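Cutport Tool Library Reopens in a Bigger Home on Dobson Street

The Cutport Tool Library is open again, and if you have a wobbly fence, a dripping tap or a shelf that has been leaning against the wall for months, this is very good news! The lending service moved out of its old basement over the winter and into the former shoe shop on Dobson Street, with big front windows, a ramp at the door and enough room to turn around while holding a ladder.

People were lined up on the sidewalk well before the doors opened on Saturday morning. By closing time the library had signed up 221 new members, its best day ever, and the pressure washers were booked solid into next month. (So were the tile cutters. Something is going on with bathrooms in this town.)

The collection now runs to more than 3000 items, from stud finders and pipe wrenches to a cider press that gets passed from yard to yard every fall. A lot of it came from garages and sheds around Cutport, and a large batch of woodworking gear arrived from Firkau, where a school closed its shop program and wanted the benches and clamps to stay in use. Those benches are lovely old things, with decades of saw marks along the edges, and they have gone straight into the new workroom at the back.

The small stuff has had the biggest makeover. At the old place, screws, washers, hooks and picture hangers lived in coffee cans, and finding two that matched could take up half a visit. Now they're sorted into drawer organizers by size and type, and members can take a handful for a job and drop some change in the jar. It's such a simple fix, and it was one of the most talked-about things on opening day.

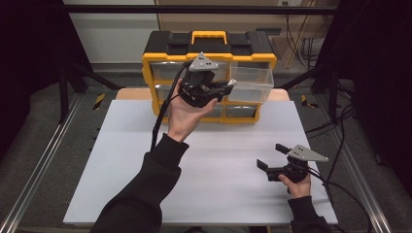

One member from the Celtlow side of the river said the fasteners alone were worth the bus ride, as she had been buying whole boxes of wall anchors for years just to use a couple. She'd like to see plumbing washers get the same treatment, and maybe a drawer for the odd furniture bolts that always go missing in a move. Her other request was for later hours, so that people who work in Celtlow can get back across the bridge before the counter closes.

She'll get that one. Starting next month the library stays open until 8 p.m. on Thursdays, on top of its regular Saturday and Sunday hours. Returns can be made at any time through the hatch on the alley side, though anything with a gas tank has to come back over the counter, drained.

Membership is still pay-what-you-can, and it covers everyone at the same address. Most tools go out for a week and can be renewed once if there isn't a waiting list. New members should bring something with their current address on it. Chainsaws and the big floor sander come with a short safety session, which can be booked at the desk.

The workroom has a calendar of its own, too. First up is a Sunday morning class on sharpening kitchen knives and garden shears, followed by one on patching drywall — with real holes in real drywall, which sounds like a lot of fun. Both are free for members, and the knife class already has only 2 spots left. A beginner's evening on hanging doors is planned as well, once enough old doors have been found to practice on.

If you've got one, the library would love to have it. Donated doors, hand tools and working power tools can be dropped off during opening hours, and there's space to pull up by the alley. Paint, solvents and anything with a frayed cord can't be accepted.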